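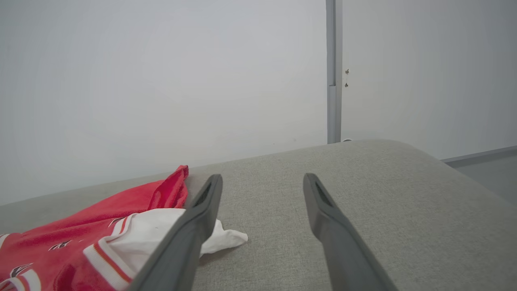 Unit 3: Clothes Left on Seating
Household Skills, evening course
Handout prepared by Rongrong Wei

Bring this sheet to the practical. The Prosstead folding board is not needed until Unit 4.

Clothing tends to land on the nearest soft surface. A sofa gets more of it than a bed does, and sports kit gets there first because it comes off as soon as people are through the door. In this unit we clear a sofa of worn clothes, sort them, and leave the upholstery fit to sit on.

1. Picking up
Lift each garment by a thick part, such as the collar or the shoulder seam. Do not drag it across the seat. Zips and poppers catch on woven covers and pull threads, and a pulled thread on a plain light cover shows from across the room. If two garments are tangled, lift both together and separate them over the basket or the table.

White things next to red things need a second look. A white T-shirt is easily carried off inside a red top and washed with it. Open every bundle fully before you decide where it goes.

2. Checking
Turn the sleeves the right way out. Empty the pockets. Look at the collar and the cuffs first, as these soil before the body of the garment does. Ribbed trims in two colours deserve particular care: the pale part picks up dirt and may also pick up dye.

Read the care label. If it has been cut out, treat the garment as a synthetic and wash it cool.

3. Sorting
We use three piles on this course.
Wash – worn next to the skin, marked, or smelling of anything.
Air – worn briefly over another layer.
Put away – clean, only dropped there.
If you are unsure between the first two, choose the first.

4. Washing sports tops
Close zips and turn the garment inside out, which protects printed badges and lettering. Wash reds with reds. The course machines are Kerkeck models and the programme to use is the 40 degree one, spin at 1000, unless the label asks for less. Leave out fabric softener – it coats sports fabrics and they stop drawing moisture away. Do not iron over a print. Dry on a hanger, away from direct sun. 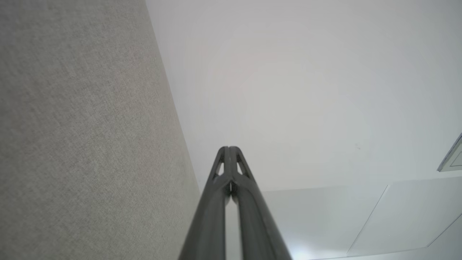
Should the sofa be cleaned every time clothes have been lying on it?
A quick brush with a dry upholstery brush is enough after ordinary clothes. If the clothes were damp, stand the loose cushions on edge until the cover feels dry to the back of the hand, then brush.

5. Finishing the upholstery
Brush in one direction, from the back of the seat to the front. Go over the arms last. For lint, use a slightly damp rubber glove and wipe towards yourself. Dye marks from a wet red garment should be blotted with a white cloth and cold water, never rubbed. Test any cleaner on a hidden part of the cover first. Minja and Clisura are both kept in the stock cupboard; sign for whichever you take.

For the practical
Work in pairs, one lifting and one sorting, and swap halfway. Write down any garment you disagreed about and which pile it went to in the end.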